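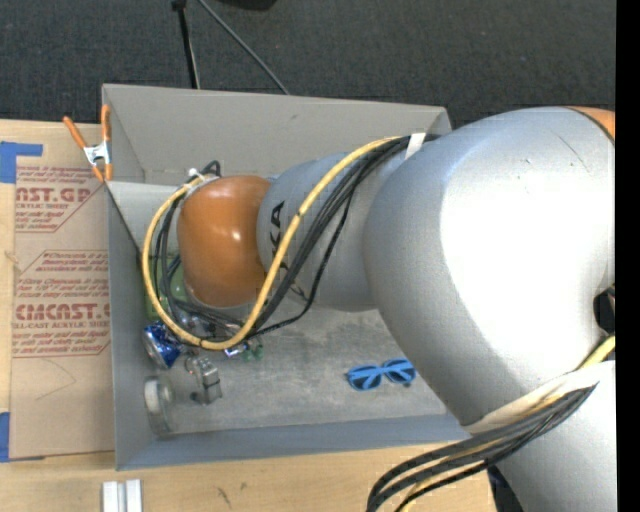 Skelton 500 label maker: review after one winter of use

By Tươi Dương

I bought the Skelton 500 in December, when the shop in Pembridge was selling off the old stock. Before it I had a Hiltton label maker for many years, the small one with the round wheel of letters, and I loved it until the wheel cracked. So I am comparing with that one all the time, and maybe this is not fair, because the Hiltton was much cheaper and did much less.

First I say what I use it for. I repair sewing machines at home, and I have a lot of drawers. Bobbins, needle plates, belts, feet, small springs that look the same but are not the same. If a spring for one model goes in the wrong drawer, I lose an evening. I also label jars in the kitchen and school things for my two nephews, but the drawers are the real work.

Setup

The machine comes with a power cord, one starter tape and a thin booklet. The booklet is printed in very small gray letters and I needed my reading glasses and also the lamp. The tape cassette goes in from the back, and there is a little door that you must push until it clicks. On my first day I did not push enough, and the machine told me "NO TAPE" for half an hour. I was ready to return it. If you get the same message, open the door and press the cassette down on the left side, then close again.

Batteries are not included. It takes six, and this is too many for my taste. I use it mostly with the cord.

Typing

The keyboard is a normal one like on a computer, only smaller. For me this is the biggest improvement after the wheel. On the Hiltton I turned, pressed, turned, pressed, and if I made a mistake in the last letter I started again from the beginning. On the Skelton you see the text on the screen before you print. The screen shows only 15 characters at once, so with a longer label you have to scroll back to check it.

The keys are a bit stiff. With two fingers it is fine, but do not try to type fast, it will miss letters. I once made a whole row of labels that said "NEDLES" and noticed when they were already on the drawers. This one was half my fault.

Now a thing that matters to me and probably to few other readers. I wanted to print my own name for the door of the workroom. The accent menu has many letters for French and German and Spanish. It has ơ, and it has ư, but it does not have ươ with the right look together, the second letter comes out lower than the first. So my name looks like it is walking down a step. I wrote to the seller and they answered politely that they will pass it on. I have heard this sentence before in my life.

Print quality

Very good. The letters are black and sharp, also in the smallest size, which I use for the needle drawers. There are five sizes and some frames. The frames I do not need, but the nephews liked the one with stars, and a good part of my first tape was finished this way on a Monday afternoon.

Vertical printing works well for the backs of folders. You press the Shift key together with Size, and this is not written on the keys. You find it on page nine of the booklet.

The tape

Here I have most of my complaints. The machine wastes tape. Before every label it pushes out an empty piece, longer than my thumbnail, and after the label another one. If you print a single short word, there is more empty tape than word. You can turn on the "narrow margin" setting, and then it is better, but when you switch off the machine it forgets the setting. Every time I switch on, I have to set it again. For a machine at this price I find it a little rude.

What I do now is collect all the labels I need in a notebook, and then I print them in one long line with two spaces between, and cut with scissors. In this way one cassette lasts me a long time. It is slower, but I sit and listen to the radio, so it does not bother me.

The original tapes are expensive. I tried Ikonen tapes, which fit in the same machine. They are cheaper and the white one is as good as the original, as far as I can see. The clear one from Ikonen I do not recommend, it curled at the corners on my jars after two weeks. It may be the steam from the kitchen -- the same tape on a drawer in the workroom is still flat.

Glue and peeling

The glue is strong. I put labels on metal, on painted wood and on plastic boxes, and until now only one fell down, from a box with a rough surface. On glass it stays through washing by hand. I have no dishwasher, so I cannot say about this.

To peel the paper from the back you need good nails or a lot of patience. The old Hiltton tape had a split in the middle of the backing paper, you bent it and it opened. The Skelton tape has the split too, but it is very close to the edge and I miss it half of the time. My sister uses the tip of a seam ripper. I tried this and it works, only be careful with your fingers.

The cutter

You cut by pressing a big button on the right side. At the beginning it cut clean. Now, after some months, it leaves sometimes a little thread at the bottom, and I have to pull. I read that you can clean the blade with a cotton stick and alcohol. I did it once and it helped for a while. The blade cannot be changed by the user, and I worry a little how it will be after 1,000 labels.

Memory

It can save nine labels. I save the ones I repeat, like "CHECKED" and "WAITING FOR PART". After taking out the cord with no batteries inside, the memory was gone. So if you use the cord like me, put in batteries also, or leave it plugged in. In the booklet there is one line about this, near the end.

Who should buy it

If you have a workshop, or a small office, or you are a person who likes to have order in the cupboard, I think you will be content with it. It is faster than any wheel model and the labels look clean. If you need a label three times in a year, take a cheap one, or a pen and masking tape -- my mother labeled her whole freezer like that and never lost a fish.

I would give it four stars from five. It would be four and a half if it remembered the margin setting. I paid the sale price, and at the full price I would maybe think for one more week.

For those who asked me under my last review: yes, the tape from the old Hiltton wheel model does not fit in this one. I still have 2 rolls of the blue, not opened. If somebody near Pembridge wants them, write to me and you can pick them up.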